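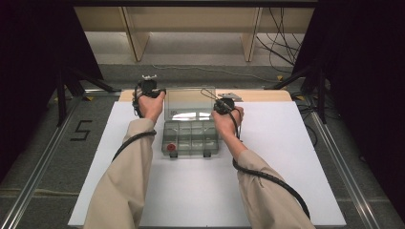
# The Corkwood kit is sold on the wrong number

Corkwood's hand-held gripper kit is advertised on hours. The product page promises more demonstration data per operator-day than teleoperation can deliver, and the quote we received from Sila, the regional reseller, repeats the claim in its first line. I have no quarrel with it. Two grippers held directly in the hands will beat a leader-follower rig on throughput in nearly any manipulation task. My objection is that throughput is a poor reason to choose this kit, and that a buyer who chooses it for that reason will configure it badly.

We ran the two-handed version at Lodport in October. Operators sorted small parts into clear compartment boxes with latching lids. The task is dull and difficult. Clear plastic gives a vision model little to hold on to, the lid throws reflections that move with the operator's head, and a latch needs force in a direction the fingers of a parallel gripper do not like to give.

We recorded 731 episodes. Mirela Damasceno reviewed them and rejected the ones where the tracked gripper pose drifted from the head view. Most of the rejects fell in the lid-opening segment, where the two grippers work close together and one can hide the other. The manual covers this case in a single paragraph and recommends "smooth motion." Smooth motion does not help when the tracker has lost sight of the device.

What did help was slowing down. Yiğit Toprak asked operators to hold still for 3 seconds before touching the lid and again after releasing it. Episodes got longer and the daily count dropped. The share we could train on went up by enough to cover the loss. Corkwood's dashboard reports only the daily count, so on paper we got worse.

The cables deserve a separate complaint. Each gripper is tethered, and the cable adds a small, steady torque at the wrist. An experienced operator compensates without noticing. That compensation ends up in the trajectories, and a robot arm has no reason to reproduce it. Corkwood sells a sleeve clip to take up the load. It should be in the box.

Uriel Aravena, who runs the Caldeira site, argues that none of this matters at scale: collect 3000 episodes, filter hard, and let the model average out the rest. I think he is wrong about the cable and right about the filtering. Random error averages out. A bias that pulls the same way in every episode is learned as part of the task.

I would still buy the kit. The grippers are well made, calibration took us 15 minutes per pair, and new operators were producing usable work on their first shift. But I would ask the vendor for three things before signing: a dashboard that reports accepted episodes, tracking confidence logged on every sample, and strain relief at no extra charge. Sila has agreed to the third. The first two are with Corkwood, and we have not had a reply.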